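Clirwood quilted jacket in navy, after most of a winter

I bought this in April, when the mornings started to bite and my old ski jacket had finally given up at the zip. I paid full price at the Hevasent outlet, which stocks a fair bit of Clirwood gear. They had it in navy, black and a mustard colour. I went for navy because it hides marks.

For size, I'm 178 cm and fairly narrow through the shoulders. The medium fits with a jumper underneath and doesn't ride up when I reach for things. The sleeves run long. My housemate Faizal Nugroho is shorter than me and tried the same size, and the cuffs came down to his knuckles. He ended up ordering a small and says the body is fine but a bit snug over a hoodie. If you're between sizes I'd go up and live with the sleeves.

Warmth is good for what it is. I catch the 6.40 bus from Fonport four days a week and the shelter there has no back wall. With a T-shirt and a light jumper under the jacket I'm comfortable down to 5 degrees. Below that my legs are cold before the rest of me is, so I can't blame the jacket. It's too warm for walking up a hill at any pace. The lining doesn't breathe much and I've had to take it off halfway more than once.

It handles drizzle. It does not handle rain. After some 13 minutes in a proper downpour I could feel it coming through on the shoulders, along the stitching, and it took until the next afternoon to dry over a chair. The label says water resistant and I'd take that at its most modest meaning.

Folding and storage

A lot of the reviews I read before buying were about how small these jackets pack, so I'll go into that. It doesn't come with a stuff sack. There's no pocket that turns inside out to hold it either, which the older version apparently had. You fold it, or you roll it.

Folding is a nuisance on a small surface. The fabric is slippery and the sleeves slide back out while you're dealing with the body. I do it on the bed, where there's room to get the whole thing flat.

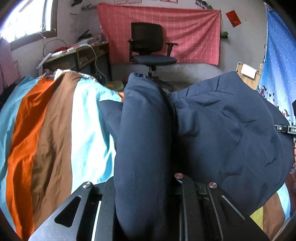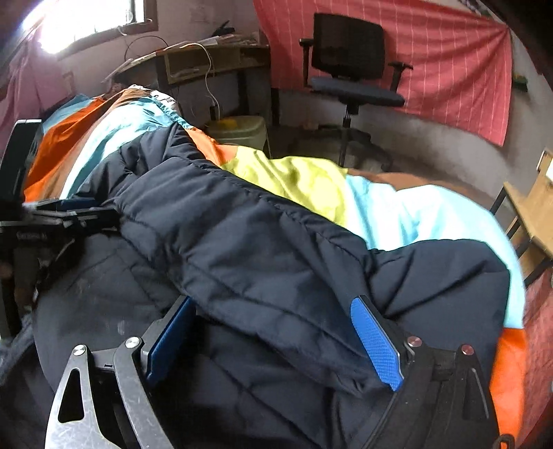
The method I've settled on is to zip it up first, lay it face down, and bring both sleeves across the back. Then fold the sides in to the middle, press the air out with a forearm from the hem upwards, and roll from the hem to the collar. Leave the zip slightly open at the neck or the air has nowhere to go. Rolled tightly it goes into a day pack with room for lunch and a water bottle. It loosens as soon as you let go, so I put a wide elastic band round it.

Folded flat instead of rolled, it goes on a shelf well enough, though the top of the pile will slump if you stack anything else made of the same sort of fabric on it. For the warmer months I'd hang it. I left it squashed at the bottom of a bag for nearly two weeks in June and the filling was flat across the back when I got it out. Shaking it helped a bit. A run in the dryer on low with two clean tennis balls brought it back most of the way.

Washing

I've washed it twice. Cold, gentle cycle, half the usual detergent, zip done up. The care label says 100 per cent polyester for both shell and filling, so there's none of the fuss you get with down. It came out in lumps the first time because I skipped the dryer and hung it straight on the line. The second time I used the dryer and there were no lumps. The colour hasn't shifted that I can tell.

Wear so far

One thread has come loose on the inside of the left cuff. I trimmed it and it hasn't run any further. The main zip is decent, with a puller big enough to use in gloves. The pocket zips are smaller and cheaper and the right one catches on the lining unless I hold the fabric away with my other hand. That's my main complaint, as I keep my bus card in there.

The hood is fixed. I'd have liked it to come off. It's fine in wind if you do the zip all the way up, otherwise it blows back.

Compared with the others

Before this I had a Pangaribuan jacket of a similar weight, which lasted five winters. That one had better pockets and a worse collar. It was also dearer by a fair margin, and I couldn't find it in my size this year. The Clirwood is the warmer of the two. I doubt it will last as long, going by the pocket zips, but I've been wrong about that sort of thing before.

I'd buy it again at a sale price. At full price I'd want the pocket zips fixed and some kind of bag to put it in. Faizal is happier with his than I am with mine, but he drives to work.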